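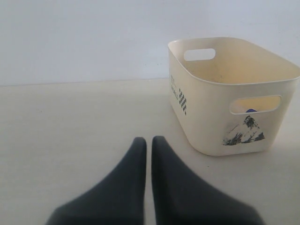 Wrist camera view, sorting cell, bin at right.

Zemis - Fault review meeting, bin sorting cell
Held 29 May 2025, 2:00 p.m., Prodville site, upstairs meeting room

Present: Marianna Żak (chair), Dezső Sipos (minutes), two operators from the day shift
Apologies: the Llanos site lead

1. Previous minutes
Accepted without changes. The item on spare gripper pads is closed.

2. Report on the fault
Dezső went through the log. The arm stopped during cycle 718 while it was down inside a bin. The controller reported a joint overload, error 121, and held position. The operator on shift pressed the emergency stop, then released it and pressed resume without calling anyone. The arm moved sideways before it lifted and the gripper pushed against the bin wall. The operator hit the stop a second time. There were no injuries. The bin was shoved along the table and the wrist had to be checked for play. None was found.

Marianna asked why resume was available at all after an overload. Dezső said the setting was left over from commissioning and should have been changed before the cell was handed over.

3. Cause
Two points were agreed.
The bin positions are not fixed. Both bins stand directly on the tabletop and can be moved by hand or by a light knock. The program assumes they are where they were taught.
The recovery move does not start with a straight lift. It goes by the shortest path, and from low in a bin that path can meet the wall.

The cable that hangs down along the gripper was also discussed. Marianna thinks it could catch on a rim. There is nothing in the log to show that it did, and the question stays open.
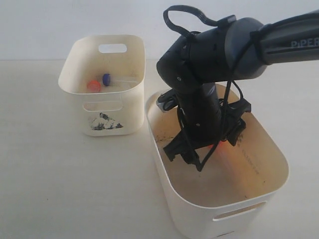
Arm lowered into the larger bin, smaller bin at left with caps inside.

4. Interim measures
Speed is limited to 50 percent until further notice. After any stop inside a bin, the operator calls Dezső or Marianna and does not press resume. Hands stay out of both bins while the arm is powered - this includes reaching in for a dropped cap.

5. Actions
Change recovery move to straight lift first - Dezső
Disable resume after overload - Dezső
Get a price from Gillasen for bin locators - Marianna
Reroute or clip the gripper cable - Dezső
Send the fault log to Llanos, who run the same program - Marianna

6. Other business
One operator asked for the stop button to be moved to the near side of the table. Agreed in principle, cable length to be checked.

Next meeting: July, date to be set once the locators are quoted.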